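Every August some company announces the return of supersonic passenger travel, and every August I read the whole thing with a bowl of cereal and my hopes up. I've been doing this since I was tall enough to reach the magazine rack. By my count I should have had breakfast in New York and lunch in Lisbon several times by now.

August's entry comes from a startup called Bakley, whose airliner will carry 92 passengers and make no boom. Well, it makes a "soft thump." The press release likes that phrase so much it appears on every page, including the one with the phone numbers. The plane is long and thin and has no front window, so the pilots will look at a screen. I drive a car with a screen. It went black in a car wash and I had to be talked down.

Bakley has almost 700 orders, and this is where I put the spoon down. Read a little further and they turn out to be "expressions of interest," a category of order that costs the same as waving. I have expressed interest in a lot of boats.
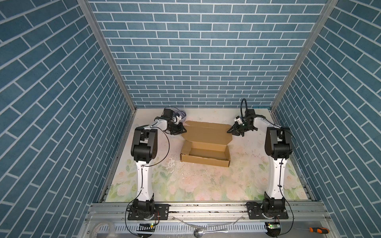

Two arms, blue brick, floral work surface.

Then there's the engine. Rivetti was going to build it, then wished everyone well and left. Now it's coming from Šťastný, a much smaller outfit whose turbines have so far gone into target drones. I'm sure they're very good turbines. A target drone, though, is an aircraft for which nobody has ever planned the landing very carefully.

What I keep coming back to is fuel. Going fast through air is expensive, and no amount of rendering fixes that. You can shape the nose until the boom turns into a thump, but you still have to shove all that air out of the way, and it still gets hot and annoyed about it. Bakley says the plane will run on 100 percent sustainable fuel, to be made by someone else, somewhere, later.
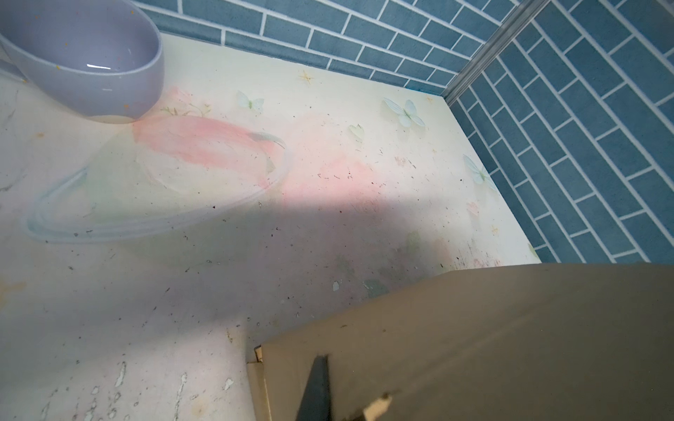
Range is the other problem, and it's the one the brochure handles by using a very small map. A thirsty airplane has to carry its fuel, and the fuel has to be carried by more fuel, and pretty soon you're stopping halfway across an ocean to top up, at which point the regular jet with the bad movies goes by overhead. Think of the tank as a mug, say a shiny lavender one with a wide open top and a narrow cream band at the foot. Generous for coffee. Now try to get to Tokyo on it. Bakley's answer is a stop at Fonham, where the turnaround will take 47 minutes. I have been to Fonham. It took longer than that to find somebody with the key to the stairs.

Will I sign up for the newsletter? I already did, at two in the morning. They sent me a seat map. I'd like 4A, please, and I'm willing to wave for it.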